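旧木桌翻新与桌面反光改善

课程设计报告

一、课题来源

我们组这学期做的题目是公共自习室木桌的翻新。自习室在Clustham校区北楼的二层,屋里的桌子大多是从旧食堂搬来的,桌面是实木,用了很多年,漆面有划痕,也有杯子留下的圆印。学院原来打算整批换掉,后来把其中2张交给课程组做试验,看看翻新以后能不能继续用。我们领到的就是这2张。

题目书上写的要求有三条:保留原有木料;翻新后的桌面能耐日常擦拭;材料费不超过373元。最后一条是按同尺寸新桌面板的报价定下来的,超过这个数就没有翻新的必要了。

除此之外我们自己加了一项内容,就是反光。自习室靠窗的座位下午经常空着,同学的说法是桌面晃眼,看书要把书立起来,或者换到里面去坐。我们去坐过几次,情况确实如此,所以把反光作为第二个研究内容写进了开题。

二、桌子原来的状况

两张桌子的桌面都是拼板,木纹顺着长边走。原来的漆是厚的亮光漆,颜色已经发黄。A桌放在靠墙的位置,漆面磨损集中在坐人的一侧,边缘有几处露木。B桌放在窗边,漆面比A桌完整,但是颜色不均匀,靠窗一头浅,另一头深。我们猜想是日照造成的,没有做进一步的验证。

桌腿和横撑都还结实,只有B桌的一处榫头松动,用木工胶重新粘过,夹了一夜。

划痕分两类。一类只在漆层里,用指甲划过去没有明显的坎,打磨掉旧漆以后就没有了。另一类进到木头里,打磨以后还在。第二类我们没有全部磨平,因为磨掉太多会让桌面中间变低,放尺子上去能看到缝。组里对这个问题讨论过两次,最后的意见是浅的磨掉,深的留着,用同色的木蜡补平。

三、材料与工具

砂纸用了四种目数,从粗到细依次为80、120、240、400。去漆没有用脱漆剂,自习室通风不好,桌子又不方便搬到室外,所以全部用手工和小型砂光机完成。

面漆准备了两种。第一种是Prullach牌的水性清漆,亮光,罐子上写可以用在家具和地板上。第二种是同一个牌子的半哑光漆。底漆两张桌子用同一种。染色剂选的是蜂蜜色,原因是自习室其他桌子都偏橙黄,颜色差得太远放在一起不好看。

刷子一开始买的是普通猪鬃刷,刷水性漆掉毛严重,后来换成尼龙刷。猪鬃刷的钱也算在材料费里。

四、施工过程

1. 去旧漆

先用80目砂纸去掉大部分漆层。A桌用了一个下午,B桌漆厚,用了将近两个下午。砂光机要顺着木纹走,我们第一天没有注意,在A桌的一角横着磨了一片,上色以后出现横向的细线,只好把那一角重新磨过再上色。

2. 细磨和除尘

换120目和240目各磨一遍,每遍之后先用吸尘器吸,再用拧干的布擦。擦完木纤维会立起来,摸上去发毛,等干透再用240目轻轻带一遍。

3. 补缝

深划痕和两块拼板之间的缝用木蜡填。木蜡加热以后压进去,凉了用塑料片刮平。颜色比周围略深,上完染色剂后差别变小。

4. 染色

染色剂用棉布擦,每次擦一条拼板的宽度,擦完马上用干布收掉多余的。B桌靠窗一头吃色快,我们在那一头把染色剂稀释后再擦,颜色才接近。干了以后整张桌子呈暖橙色,木纹里深色的线比原来清楚。

5. 上漆

底漆一遍,干后400目轻磨,再上面漆三遍,每遍之间间隔一个晚上。两张桌子先都用亮光漆,原因是想先看翻新后和原来相比反光有没有变化,然后再决定改不改哑光。

第二遍面漆时窗户开着,落了一些灰,第三遍之前又磨了一次。上漆期间最好把窗关上,门口贴一张提示,后来我们就是这样做的。

五、反光情况的观察

观察分三个时段:上午九点、下午两点和晚上七点。每个时段由一名组员坐在桌子长边的正中,翻开一本普通的教材平放,记录三件事:能不能看到光斑,光斑在桌面的什么位置,看书时要不要移动。我们没有专门的光泽度仪,借不到,所以记录的是主观感受。为了减少个人差别,同一个时段换人坐两次。

上午九点,两张桌子都没有明显影响阅读的光斑。天气阴的时候桌面能映出窗户的轮廓,很淡。

下午两点,B桌的情况最差。光斑落在桌面中部,书放在光斑旁边时,翻页会觉得亮。坐在里侧的人影响小,坐在外侧的人几乎都要移动书本。A桌离窗远,只有远端发亮。

晚上七点,主要的光来自顶灯。灯是成排装的,亮光漆面上能看到灯的倒影。这个倒影比下午的光斑小,但是位置正好在放电脑的地方,有两名组员认为比下午更让人分心,其他人认为没有影响。意见没有统一,我们把两种说法都记了下来。

除了亮度,亮光漆还有一个问题,就是手印和杯印看得很清楚。平时顺着光看不出来,光斑附近的圆印和擦拭痕迹一眼就能看见。用干布擦会留下圈,用微湿的布擦完再用干布收一遍,痕迹会少很多。

六、改用半哑光漆

根据上面的记录,我们决定把A桌改成半哑光,B桌保留亮光作为对照。按道理应该先改靠窗的B桌,但是B桌当时漆刚干不久,再磨容易起皮,而且A桌那一角的颜色本来就要修,就一起做了。这个安排给后面的比较带来一些麻烦,两张桌子位置不同,直接比较不公平。我们的办法是把两张桌子对调,各在窗边观察一轮。

改漆的做法是用400目把亮光漆面整体磨到发白,除尘后刷两遍半哑光漆。漆在用之前要搅匀,哑光粉会沉在罐底。我们第一遍没有搅够,干了以后一条亮一条暗,第二遍盖住了大部分,斜着看还能找到一点。

对调以后A桌放在窗边,下午两点的光斑还在,但是边缘散开,中心没有原来那么亮。坐在外侧的组员大多不再移动书本。顶灯的倒影变成模糊的一片,看不出灯的形状。

颜色上有一点变化。半哑光漆面看起来比亮光浅,木纹也没有那么深。喜欢亮光效果的同学觉得A桌显旧,这一点我们在问卷里也看到了。

七、问卷

翻新后的桌子放回自习室,我们在桌上放了纸质问卷,收回49份。问卷问了三个问题:更愿意坐哪一张,为什么,对桌面还有什么意见。

多数人选择A桌,理由主要是看书不晃眼,其次是手感,半哑光漆面摸起来不粘手。选择B桌的人提到最多的是好看,颜色鲜亮,像新的。也有人写无所谓,哪里有插座就坐哪里。这个回答提醒我们,座位的选择受很多东西影响,桌面只是其中一项。

第三个问题的回答比较散。有人希望桌角磨圆,有人希望增加挡板,还有人反映B桌放金属水杯时声音大。桌角的问题我们已经处理,用240目砂纸把四个角倒圆后补了漆。

问卷有一个缺点,就是没有记录填写的时间。如果大部分是晚上填的,对下午反光的评价就不够可靠。下次做应该在表头加上时段。

八、费用

全部材料费为294元,包括砂纸、染色剂、木蜡、底漆、两种面漆、刷子和棉布,没有超过规定的373元。砂光机和夹具是从Ravn木工间借的,不计入费用。人工也没有计算。如果把人工算进去,翻新比换新要贵,这一点在答辩时老师提到过,我们同意。翻新适合有学生实践课的情况,由学校请外面的人来做不一定合算。

半哑光漆用掉的不到一罐,剩下的密封后存放在木工间,可以供后面的组使用。

九、与其他做法的比较

开题时我们看过Endilthorpe分校阅览室的做法,他们没有改漆,在桌面上铺了一层灰色桌垫。桌垫解决了反光,清洁也方便,缺点是边缘会卷,木桌面也看不到了。我们还试过在窗户一侧把百叶调到朝上的角度,下午的光斑会减弱,但是整个房间变暗,靠里的座位要提前开灯。窗帘由谁来调也是问题,一个人觉得合适,旁边的人觉得暗。

综合来看,改漆的效果不如桌垫彻底,但是不需要有人维护。对窗边的座位,半哑光漆加上适当调整百叶,应该够用。

十、存在的不足

第一,样本只有2张桌子,木料和原来的漆都不完全一样,结果不能直接推到整间自习室。

第二,没有仪器数据。光泽度的变化全凭眼睛看,报告里没有给出数值。

第三,耐磨性没有来得及测试。漆完全硬化需要一段时间,课程结束时还在这个时间之内。我们在桌子底面刷了同样的漆作为样块,留给下一组用。

第四,施工记录不完整,前两次打磨没有写下所用砂纸的数量,费用是按小票倒推的。

十一、后续使用建议

翻新后的桌面第一个月不要放装热水的杯子,不要贴胶带。清洁用微湿的软布,顺木纹擦。不要用含酒精的清洁剂,我们在样块上试过,擦几次后漆面发白。

如果后面的组继续做,建议先在窗边的桌子上试半哑光漆,再考虑是否使用全哑光。全哑光的反光最小,但是罐子上的说明提到容易留下擦痕,自习室桌子使用频繁,需要先用样块试。另外可以记录不同季节下午光斑的位置,冬天太阳低,光照进来的范围比我们观察到的更大,B桌现在的位置到那时可能需要往里挪。 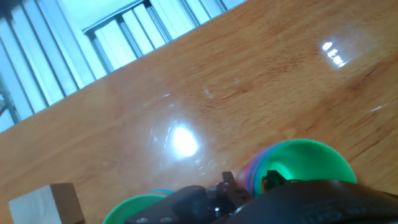

亮光漆桌面的日常擦拭也要排进自习室的值日表,和半哑光的那张分开记录,每次写明用的是湿布还是干布,擦后还有没有圆印。记录本放在木工间的架子上,和剩下的漆放在一起。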